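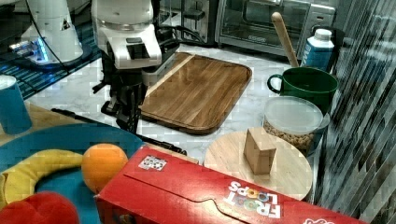 Jollville Automation Lab – gripper comparison, March update

1/5 The lab has completed the first stage of its gripper comparison at the kitchen bench. The question for this stage was whether changing the fingers improves handling of ordinary household goods.

2/5 Two finger sets were compared, the Cundari and the Nakpan. Each set was run through 178 attempts under the same controller settings, with 10 objects in rotation. Cereal boxes and mugs remain the hardest items in the rotation.

3/5 The Nakpan set held cartons more securely. The Cundari set released small items more cleanly and needed less recalibration between runs. Milagros Gaete led the trials and Béla Kocsis maintained the controller logs.

4/5 Wrist camera results are held over. Colour balance drifted under the afternoon light, and those runs will be repeated.

5/5 The next stage tests the Javer controller with both finger sets. Enquiries about the test protocol may be directed to Kwadwo Mahama at the lab.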